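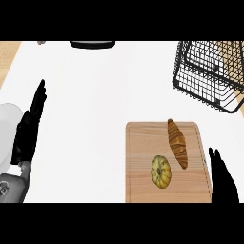 Landlord wants to keep part of my deposit over "worn" kitchen floor, can he do that?

Posted by Zyanya Zavala in Renting and Moving
10 October 2025

I moved out of a one-bedroom in the Orozco building in February after four years. My deposit was $703. I got back a check for $156 and a typed sheet saying the other $547 went to "refinish kitchen floor, excess wear."

The excess wear is a dull patch in front of the sink. It is where a person stands to wash dishes. I did not realize the lease required me to do this from a different spot each night, or from the hallway.

I never had a pet, I never dragged a fridge across it, and there was no water damage. I have pictures from the day I left, but none from the day I moved in, because I was young and trusting. The move-in checklist says "floor OK" in the landlord's handwriting, which could mean anything from brand new to present.

I wrote to him twice. The first time he said the amount was final. The second time he sent me the same sheet again, stapled this time. There is no receipt from any flooring company. My old neighbor says the new tenant moved in within days and the patch is still there.

Is this worth fighting, or should I consider it tuition?

drywall_dennis
23 people found this helpful

Fight it. What you have is normal wear and tear, and in most states a landlord can't bill you for that. Damage is a burn, a gouge, a big stain, a missing board. A dull patch at the sink is four years of somebody living there, and he was already collecting rent for it.

A few things I would do, having been through this with a carpet that was older than my marriage:

Look up your state's deposit law. Search the name of your state plus "security deposit statute." You want the deadline for returning the money, and whether he has to send an itemized list with receipts. Some states make him pay extra if he missed the deadline or kept the money in bad faith.

Send one more letter, on paper, certified mail. Keep it short and boring. Say how much he kept, say you dispute it, ask for the invoice for the work, and give him a date to pay by. Leave out the part about washing dishes from the hallway. I liked it, but he won't.

Ask how old the finish was. Even when a tenant really did wreck something, in many places they can only charge for the life it had left. If that floor was last refinished when your landlord had hair, the patch is worth close to zero.

If he ignores the letter, file in small claims. You don't need a lawyer and the fee is usually modest. Check how long you have to file, as February was a while back. Bring the lease, the checklist, your pictures, both of his replies (including the stapled one) and a statement from your neighbor if she'll write one. Better yet, bring the neighbor.

Golero Gal

My landlord kept my whole deposit once and I just let it go. Life is short. Also next time put a rug down.

tenant_in_54
8 people found this helpful

Agree with Dennis, disagree with the rug. I had a rug, and I got charged for the floor being a different color underneath it.

One thing to add. Call your city or county housing office before you file. Mine had a free mediation program, and my landlord became very reasonable the moment a stranger with a letterhead asked him for the invoice. I had my money in three weeks. He rounded it down by a dollar and I have chosen to be the bigger person, though I do still bring it up.

Zyanya Zavala

Thank you both. Looked up the statute and he was supposed to send receipts with the list. The letter goes out certified tomorrow. I took out the hallway joke, under protest.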